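Friday, 7:40 in the evening

Shorter day than planned. The Zudgate parcel did not come, so the afternoon went to the big table, which I have been putting off since the beginning of February.

The state of it first, for my own reference. The white top is the soft-faced kind, slightly textured, with some give under the thumb. It was a good choice for not rattling things and a poor one for keeping clean. The texture holds fine dirt, and a damp cloth pushes the dirt further in before it takes any of it out. I learned that on the first table and had to learn it again on this one. The order that works is dry brush, then hand brush and pan, then a barely damp cloth, then leave it alone. Spray goes on the cloth and never on the surface.

Length is 2120 mm by the tape, depth 1240 mm. I wanted both figures because Ferreira sells replacement sheet by the cut piece, and I would like one price with the old top trimmed square and one without. Alaric Rosenthal thinks the scuffs will come out with a melamine sponge. I tried a sponge on the underside of an offcut, 50 strokes at light pressure, and it took the gray off but left a dull patch that shows when the light comes from the side. A dull patch in the middle of the table would annoy me more than the scuffs do. I have written this down so that I do not try it again in March.

The dark grit is a separate problem from the marks. It is dry and grainy and collects in one place near the front. I think it comes out of the bottoms of the plant pots, which were on the table for most of last week while the sill was being painted. The brown spots further back I am less sure about. Tea is possible. They have no edge to speak of, and tea usually leaves a ring.
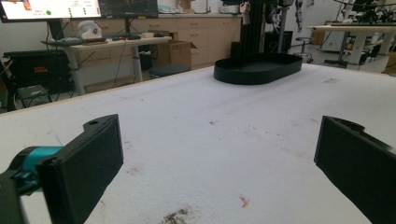

The table before brushing, black tray at the back.

I started at the front and swept toward myself into the pan. Most of the grit went in two passes. What remained had settled into the texture and needed the stiff brush, held nearly flat so the bristle tips did not dig. The small orange-pink fleck near the grit I took off with tweezers – I have no idea what it is, and it is now in the bin with the rest.

The oval tray I lifted, wiped and put back in the same place. It has low walls and a flat bottom, and anything small that gets put down on the table should go in it. This is the rule and I am the one who breaks it. Two washers and a pen cap were in my pocket this evening that should have been in the tray.

After the brushing, the damp cloth. I used the Wetberg cleaner at half the strength on the label. The streaks got lighter. The brown spots did not change, or changed so little that I would not swear to it. I will look again in daylight before deciding anything about replacement sheet.

Other matters on that side of the room. The cables under the desk still hang toward the floor and I still catch them with the broom. They want a clip on the back rail, or two clips. The black rolling case can stay where it is under the desk, but it ought to be turned so the handle faces out. The cardboard box in front of the cabinets has been open for long enough that I have stopped seeing it. It should be emptied and flattened. There is free space in the second drawer of the tan cabinets if I throw out the Flamurcombe catalogs, the newest of which has 254 pages and nothing I have ordered from.

Total time on the table was a little under an hour with the measuring. Next time I will measure on a different day, as the tape dragged a fresh gray line across the clean end and I had to go back over it.

To buy: cable clips, a second stiff brush, cloths (the plain white ones, as the blue ones shed). Ask Ferreira about the cut price. Call Zudgate after nine.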